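首页 > 足球 > 青训 > 人物访谈

标签：青年足球｜守门员培养｜俱乐部管理

门将培养须有耐心：访皮尔蒂斯俱乐部青训主管拉斐尔·贝纳尔（Raphaël Besnard）

皮尔蒂斯（Piltis）足球俱乐部本赛季调整了青年队守门员的培养办法，将门将训练由各年龄组分散安排改为统一管理。10月11日（星期五），俱乐部青训主管拉斐尔·贝纳尔就此接受了本刊采访。

谈及调整的缘由，贝纳尔表示，过去各队主教练对门将的要求差别较大。“同一名孩子，十三岁时教练要求他守在门线上，到了十四岁又要求他参与后场组织。他要花半个赛季去适应，而这半年本可以用来提高。”

按照新办法，青训部门现有的门将每周须参加3次专项训练，由守门员教练组统一制定内容，各队主教练可以提出建议，但不得自行取消。贝纳尔承认，这一规定在内部曾有争议。“有主教练认为，门将离开全队训练的时间太多，定位球防守的默契会受影响。我们听取了意见，把其中一次安排在全队训练之前，时间也缩短了。”

上赛季，俱乐部各级青年队门将的正式比赛出场时间合计约700小时，分配却并不均衡。对此，守门员教练布朗迪娜·马松（Blandine Masson）介绍说，个别替补门将整个上半程只踢了一场。“替补门将最难的地方在于保持比赛感觉。训练中扑救再多，也代替不了角球开出来那一刻的判断。”她说，自本赛季起，十五岁以下各队的门将原则上轮换出场，赛季中每人不得少于540分钟。

在技术要求方面，马松主张先打好站位和脚步的基础，再谈出球。她指出，近年来外界对门将脚下技术关注较多，青年比赛中因此出现了一些不必要的冒险。“上周对希贾兹（Hijazi）队，我们的门将在小禁区内连续两次短传，第二次被对方断下，丢了球。赛后我没有批评他，但我请他回答一个问题：当时边后卫是否已经拉开？他想了很久，说没有看。” 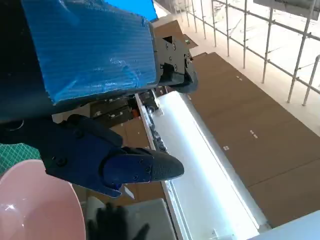 关于选材标准，贝纳尔强调，俱乐部不以身高作为十四岁以下门将去留的依据。他回忆，数年前曾有一名身材矮小的少年门将险些被劝退，后来随青年队在普勒南斯（Plenance）杯上打满全部比赛。“发育有早有晚，我们不应在这个年龄替他们下结论。”

对于部分家长提出的学业负担问题，贝纳尔表示，训练日程已与学校作过协调，考试周的专项训练可以申请免除，事后不要求补练。马松补充说，这一安排执行以来，申请者人数不多，但教练组一律准许。

皮尔蒂斯青年队将于12月客场对阵斯科穆拉（Skomura）队，届时首发门将人选仍由主教练与守门员教练共同商定。贝纳尔表示，无论结果如何，新办法都会执行到赛季结束，之后再由青训部门提交书面评估。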